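We use cookies to remember your settings and to see which posts get read. Accept | Manage preferences

Two Grippers, One Stack of Plates
August | by the Brumholm bench blog
Filed under: Grippers, Small Arms, Long Posts

I promised a while back that I would write up the gripper comparison properly, and then the summer got away from me, as it does, and the notes sat in a folder while I kept fiddling with things that were already working fine. So pour yourself something, because I have never managed to write a short post about grippers and I don't think this will be the first.

The question sounded simple when I started. I wanted to know which of two sets of fingers does a better job picking up plates. The first set is the Dondo, a stubby pair with a soft pad glued on the inside face. The second is the Ullell, which is longer and thinner and comes to a narrow lip, a bit like the end of a shoehorn. I'd been using the Dondo fingers for blocks and cups since last winter and was very fond of them (I still am!), and I had bought the Ullell set mostly out of curiosity.

Plates, though. If you've never tried to get a robot to pick up a plate, let me tell you why I find them such good company. A block has sides. A cup has a wall you can pinch and a handle if you're lucky. A plate lying on a table has a rim that sits up just a little, and everything depends on getting one finger under that rim while the other comes down on top. Come in too low and you jam a fingertip into the tabletop, and then the wrist servo starts making that unhappy noise. Come in too high and you pinch air with great confidence. I have watched a lot of confident air pinching this year.

The job I settled on was loading a tray. Plates start out spread over the table, there's a tray toward the back, and the two arms share the work of moving everything into it. It's the sort of chore you'd give a kid after dinner, and it turned out to be a wonderful test because it asks for different things at different moments. The first plate into the tray is mostly a question of reach. After that you're setting a plate down on another plate, and if your fingers are fat you have to let go from a bit too high, and it lands with a clack that makes me wince every time.
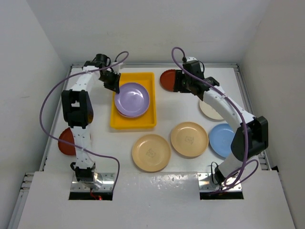 Vol. 3, No. 10

The left arm's fingers are right up at the edge of the purple plate in the yellow tray, and that's the spot where I learned the most. There seems to be a second purple one under it, and when two plates of the same color are nested, all you get to aim at is that thin doubled rim. Fat fingers want to take both. Thin fingers can get between them, if the approach angle is right, and the approach angle is a whole saga of its own.

The right arm has the longer errand there, stretching across to the red plate near the back. I want to say a word about reach, because it surprised me more than the fingers did. An arm that's nearly straight is a much clumsier arm. The same grasp that works beautifully close to the base gets wobbly out at the far end, and you'll see the gripper sag a hair as it closes. I ended up lifting the target height for the back row by 3 millimeters, which is the kind of fix that embarrasses me a little but has worked ever since.

Now for the comparison itself. I ran the Dondo fingers first, then the Ullell, then went back to the Dondo again, because by then I'd gotten better at teaching the task and it didn't seem fair to let the second set benefit from all my practice. Altogether I recorded 900 pick attempts over the summer, a number I chose because it sounded thorough and regretted by the middle of July.

On plates lying flat on the bare table, the Ullell fingers were clearly better. That narrow lip slides under a rim without much fuss, and it forgives a sloppy approach. The Dondo fingers could do it, but they needed to come in more exactly, and the soft pad would sometimes catch on the tabletop and drag. When it caught, the plate skated away, and then the arm would carry on and lift nothing at all to exactly the right height, very politely.

Once a plate was off the table, though, my old favorites pulled ahead. The pad grips. You can swing a plate over to the tray at a decent speed and it stays level. With the Ullell fingers the plate tends to droop, pivoting around that narrow contact, and by the time it reaches the tray it's hanging at an angle like a picture frame somebody bumped. I slowed the swing down and that helped. I also wrapped the upper finger in a single layer of shelf liner, the rubbery kind with the little holes, and that helped even more, until it peeled off inside the tray.

Setting down into the tray went to the Ullell, by a good margin. Those raised edges leave you less room than you'd think, and the Dondo fingers bumped them over and over. I tried coming in from the open side, where there's a strip of tray floor to work with, and it got better, but then the plate had to be pushed the last little way, and pushing is a different skill that I hadn't budgeted a summer for.

A few people have written in to ask about the controller, so here's the quick version (quick for me, anyway). I tried the task on my old board and then on the Yu controller. The old board is fine for one arm. With two arms it would hand out commands in a slightly lumpy way, so that one arm would hesitate while the other moved, and at the far end of a reach you could see the lumps as a tremble in the fingertips. The Yu smoothed that out nicely. It takes longer to start up, and its menus are laid out by someone who thinks very differently from me, but I've left it in place and haven't been tempted to go back.

What I'd do differently: I would sort out the cables before anything else. I spent an entire evening convinced that the left wrist had a bad servo, with the cover off and a meter out and tea going cold beside me, when the trouble was a cable pulling a tiny bit at the end of its travel. It needs slack for the worst pose, the one with the arm thrown all the way out and the wrist turned, and then some more slack beyond that. Big loops look untidy. I've made my peace with big loops.

I would also mix up the plates sooner. For the first couple of weeks I used the same few in the same places, and I got a lovely success rate that meant nothing whatsoever. As soon as I started scattering them and swapping colors, the numbers dropped and I began learning things. Shiny plates are trouble for the camera in certain light. Pale ones on a white tabletop are trouble too, in their own way, and the fix was simply to turn down one of the lamps.

So which fingers am I keeping on? For now it's the Ullell on both arms, with a thin strip of silicone bonded to the upper finger in place of the shelf liner. It took me 12 tries to find a glue that held, and I'll put the whole glue adventure in its own post, since it got out of hand. The strip gives back most of the grip I was missing and doesn't thicken the lip enough to matter. The Dondo set is in the drawer with its screws in a little bag, and it'll come back out when I get to bowls, where I suspect those fat soft pads are going to shine.

Bowls are next, by the way. I've already borrowed some from our kitchen and have been asked, kindly but firmly, to bring them back by dinnertime.

Get new posts from the bench by email. We send one when there's something to read. Unsubscribe any time.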